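Haslinger Serviced Apartments
Household Automation Working Group
Minutes of the May meeting, Jendville office, upstairs meeting room

Meeting opened at 9:05 a.m.

Present: Olumide Edet (chair), housekeeping manager, maintenance lead, purchasing, IT, two housekeeping shift leads, Mileo account engineer (by phone, items 3 to 6)
Apologies: front desk manager

1. Minutes of the April meeting

Accepted with one change. Item 5 said the group had "agreed to a pilot in the Jendville building." The housekeeping manager said what was agreed was to look at whether a pilot made sense. Wording to be corrected before the minutes are circulated again.

2. Matters carried over

Vacuum robots in the corridors. Maintenance reported that they are doing what they were bought for. They still stop at the threshold strip by the service elevator on the second floor and have to be carried over it. The strip will be replaced with a flatter one when the floor is next done. Nobody wanted to spend more time on this.

Dishwasher unloading demo. Purchasing has had no reply from the vendor since the video they sent in March. The video was sped up and had cuts in it. Agreed to drop this unless the vendor offers a live visit.

Linen folding. Purchasing had a quote from the laundry contractor for machine folding of flat sheets. This is ordinary laundry equipment and has nothing to do with the arm trial, so it moves to the linen contract review. Fitted sheets are not included in the quote.

3. Simulated trials of the Mileo arm

The account engineer joined by phone. Olumide Edet reminded everyone that all of this work has been done in Grerano, the simulation package Mileo uses, and that no arm has been in any of our apartments. What the group has is the results sheet and the written notes that came with it.

The task is the one housekeeping asked for in February: go to a sofa after a guest has checked out, pick up what was left on it, and put each item in a bin for lost property. It was chosen because it comes up at nearly every checkout and does not involve water, cleaning products or glass.

Results from the first set: 50 runs, one item per run. The item was picked up and put in the bin in 19 of them. The engineer said this was lower than Mileo had expected and that they had sent the numbers as they were.

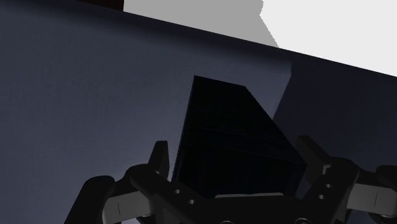

The largest single cause of failure was the grasp. In 16 of the failed runs the fingers closed and the item slid out, turned, or was pushed along the seat. Box-shaped items did best when the arm came at them square and there was free space on both sides for the fingers. The same items did badly when they lay close to a cushion or to something else. The engineer said the gripper needs room for its own fingers as well as for the item, and that this catches people out when they look at an item and judge it to be small enough.

The other failures were a mix. Some runs stopped because the planner could not find a path over the armrest. In some the item was picked up and then dropped on the way to the bin. A few were counted as failed because they ran past the time limit, and the engineer thought most of these would have finished if left alone.

One of the shift leads asked how long a good run took. The engineer said he would rather not give a figure from simulation because the arm speed in Grerano was set by hand. The shift lead said that was fair but that the question would keep coming up, as a person clears a sofa in the time it takes to walk past it. Olumide Edet asked for a time measured on real hardware before anything goes to the owners. Mileo will see if their lab can do it.

IT asked whether the 50 runs were all different. They were not. The item and its position changed from run to run, but the sofa, the room and the place where the arm stands stayed the same. IT said that this made the result look better than it would be across our apartments, where no two units have the sofa in the same spot by the end of a stay. The engineer agreed with this and said it should be written down.

4. Room layout and where the arm stands

Discussion of the base. In the trial the arm is fixed on a pedestal beside the sofa. The housekeeping manager said she could not see how this would work in practice, as it would mean a piece of equipment in every living room or one that is carried up and down. The engineer said the pedestal is only a stand-in for a base on wheels, and that Mileo does not have a wheeled base it would put in front of customers yet.

Maintenance said the studios would be the hardest case. Sofa, bed and TV are all in the one room, the bed is a few steps from the sofa, and with a suitcase open on the floor there is no clear route for anything on wheels. The one-bedroom units have a wider path from the door, but the coffee table is in the way and guests move it.

The engineer asked whether the group wanted the next set run in a studio layout or a one-bedroom layout. There was some back and forth. The shift leads were both for the studio because that is where turnover is tightest. Maintenance was for the one-bedroom because it gives the arm a fair chance. Settled on the studio, with a note that a poor result there does not rule out the larger units.
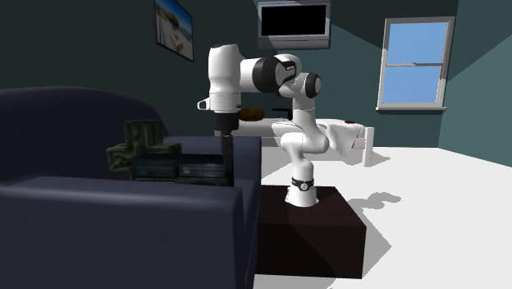 On reach, the engineer said a fixed base can serve the near end of a sofa well and the far end poorly. Anything pushed down against the back cushions is difficult from either end because the wrist has to come in low and the armrest is in the way. The housekeeping manager pointed out that most of what is left behind goes down the back: chargers, earbuds, socks, children's toys. Large items on top of the seat are the ones guests notice and take with them.

Purchasing asked if the arm could be told to do the easy items and leave the rest for staff. The engineer said yes, that is how it would have to be set up. The shift leads were not keen. If someone has to check the sofa by hand in any case, the arm has saved them nothing and they have to wait for it to get out of the way. Olumide Edet said this was the main point of the morning and asked for it to be recorded in those words.

5. Items that should be in the next set

The group went through what is found on sofas and beds at checkout. The housekeeping manager had brought the lost property log for the spring and read from it. Agreed that the next set should include:

Phone charger with cable
Paperback book
Single sock
TV remote (ours, to be put back on the shelf and not in the bin)
Portable speaker or radio
Soft toy
Half-eaten food in a wrapper
Throw blanket, left in a heap

The engineer said the blanket would be close to impossible with the current gripper and asked if it could be left out. The housekeeping manager wanted it kept in, as a blanket has to be lifted before anyone knows what is under it. It stays on the list and will be reported separately.

The TV remote led to a longer discussion. The arm would need to know which things belong to the apartment and which belong to the guest. The engineer said that recognizing a known remote is well within reach – knowing that a cushion has been brought from the bedroom and should go back there is a different kind of problem, and Mileo has not worked on it.

Food was discussed briefly. Staff throw it out and wipe the seat. The arm would do the first part only.

6. Can it do the job yet

Olumide Edet asked each person for a short view before the engineer left the call.

Housekeeping manager: no, and not soon. Would be interested in something that carried linen bags to the elevator.

Shift leads: no. One added that if there is money for equipment, the carts need new wheels.

Maintenance: not in guest units. Could see an arm in the store room, where shelves do not move and the same boxes come in each time. Would like Mileo to look at restocking toiletries into trays.

IT: the numbers are too few to say much, and all from one room. Worth running the next set since it costs us only staff time.

Purchasing: no case for buying or leasing this year.

Mileo: agreed that the sofa task is not ready for a paying site. Thought the store room idea was a good one and would ask for dimensions.

The group agreed to carry on with simulated runs only, and to make no request for a pilot before the fall.

The engineer left the call at 10:10 a.m.

7. Staff questions

The shift leads said people on the floor had heard that robots were coming to Jendville and were asking what it meant for their hours. Olumide Edet will write a short notice for the break room saying that the work is at the testing stage, that it is being done on a computer, and that no posts are affected. The housekeeping manager will read it first. The notice is to give the result of the first set as it stands.

8. Actions

Olumide Edet – notice for the break room; summary for the owners, without any time figures until Mileo has measured them.
Mileo – second set of runs in the studio layout, with the new items; ask their lab about timing on a real arm.
Maintenance – measure store room shelving and aisle, send to Mileo; sofa and bed positions in two studios as found after checkout.
Housekeeping manager – copy of the lost property log to Mileo with guest names removed.
Purchasing – close off the dishwasher vendor; price cart wheels.
IT – agree with Mileo how runs that hit the time limit will be reported.

9. Any other business

The kettle in the meeting room has been taken again. Maintenance has a spare.

Next meeting in June, same room, 9 a.m.

Meeting closed at 10:35 a.m.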